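Finish and Storage in a Small Work Bay
Shu-fen Chow
Second-year project report, Solheim School of Design

1. Aim

The project asked whether the surface finish of a small enclosed bench makes things on it easier or harder to find. I chose a bay with a strong pattern on every side because most of the bays in the school are plain white, and I had already looked at those in the first term.

The tabletop is grey with a marble pattern. The walls are black with white wavy lines. I expected the walls to cause more trouble than the table, and my supervisor expected the opposite.

2. Objects

I used everyday items and plain coloured blocks. The padlocks were picked as a pair because they differ in size but share the same colours, so a person asked for "the smaller one" has to look properly. Their bodies are dark and their shackles are bright, which gave me two levels of contrast in one object. The key was left in the smaller lock.

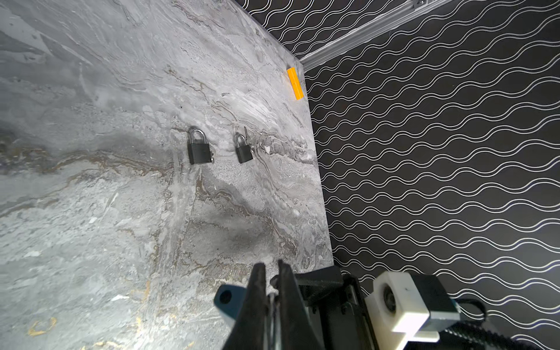 Figure 1. The two black padlocks on the marble-patterned top, with the orange block near the far edge.

Each person stood at the front of the bay with their eyes closed, opened them when told, and pointed to the item I named. I stopped the watch when they pointed. Anything over 20 seconds was written down as not found. There were 12 people, all from my own year, and between them they gave 374 usable timings. A few more were thrown out because I read the wrong line of the sheet.

3. Results for the tabletop

The orange block was the quickest in nearly every run, including when it was placed close to the wall. The blue cube was next. The yellow block gave mixed results. Some people said the pale parts of the veining pulled their eye away from it, although the timings do not show this clearly.
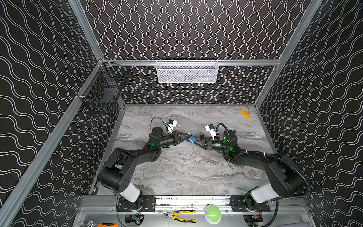

Figure 2. The blue cube near the middle of the bay and the yellow block towards the back right corner.

The padlocks were slower than the blocks. The dark veins are close to black in places, and several people told me they looked for the shackle first and the body second. The key helped. When I asked for "the lock with the key", the times were shorter than for "the smaller lock", even though the answer was the same.

4. Results for the walls and baskets
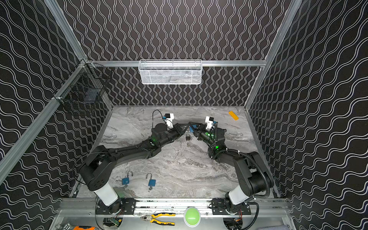
Storage was added to the project in September after a comment at the interim review. I asked the same people to point to each basket from the same standing position. The white mesh one on the back rail was found at once by everybody. The black mesh one on the left side nearly disappears against the black panels, and three people pointed to the white basket twice before they noticed there was a second. Both are the same kind of open wire, so I put the difference down to colour, but they also hang on different walls and I did not swap them over. This should have been done.

The wavy lines were disliked. Comments included "busy" and "it moves when I turn my head". I did not have a way of measuring this and have left it out of the tables.

5. Limits

The light was not controlled. I did not test the same objects on a plain top in the same bay, so the comparison with my first-term results is only a loose one. People also got faster as they learned which items I was using, and I should have mixed the order more.

6. Recommendations

Keep the marble top for coloured items. Use a plain light mat for anything black, the padlocks included. Replace the black basket with a second white one, or put a light label on its front edge.

Timing sheets are in Appendix A and the comments in Appendix B.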